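Dark rings on marble counter next to the stove, how to get them out?
Posted in Kitchens & Bath

Tarun Tomar
We bought a house in Clusthorpe in November and the kitchen came with marble counters. There are two kinds of marks on mine and I don't know if they need the same treatment. Near the stove there are a few dark spots, probably cooking oil from the previous owners. By the sink there are pale rings that look dull when the light hits them from the side. I tried dish soap and warm water on both with no change. A stone shop quoted me $268 to come out and rehone the whole thing. Is it worth trying something myself first? I have 4 test spots picked out in the corner behind the toaster.

parsley_on_top
Vinegar and baking soda. Works on everything in my house.

Geltenov
Please don't put vinegar on marble. It is an acid and it will make more of the dull rings you already have.

You have two separate problems. The dark spots are stains, meaning something soaked into the stone. The pale rings are etching, where something acidic (lemon, wine, tomato, some bathroom cleaners) ate a little of the polish. A poultice will pull out a stain. It does nothing for an etch.

For the oil, mix baking soda with water until it is like peanut butter. Spread it a quarter inch thick over the spot and a little past the edge. Cover with plastic wrap, tape the sides down, poke a few holes in it and leave it overnight. Take off the wrap and let the paste dry completely before you scrape it up with a plastic putty knife. Old oil can take three or four rounds, so don't quit after the first.

For the rings, get a marble polishing powder from a tile store. Damp cloth, small circles, a few minutes per ring, then rinse and dry. This is for a polished finish. If yours is honed (matte), the powder will leave shiny patches, so use one of your test spots.

Seal it when you are finished. Wipe it on, wait 15 minutes, buff off whatever is left. Sealer slows down stains but won't stop etching. 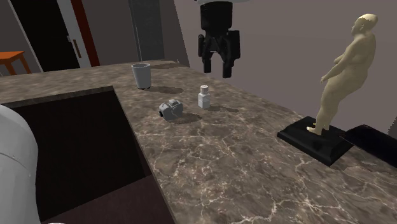
Brown and gray marble with fine white veins

Nameck
Agree with the above. I would add that $268 is a fair price if the rings cover a large area. I did mine by hand with powder and it took a whole afternoon and my shoulder was sore. For two or three rings, do it yourself. The powder and sealer together cost me under $50.

Also check whether it is really marble. Put one drop of lemon juice somewhere hidden and wipe it after a minute. If it leaves a dull mark, it's marble or another soft stone. Granite and quartz usually won't react.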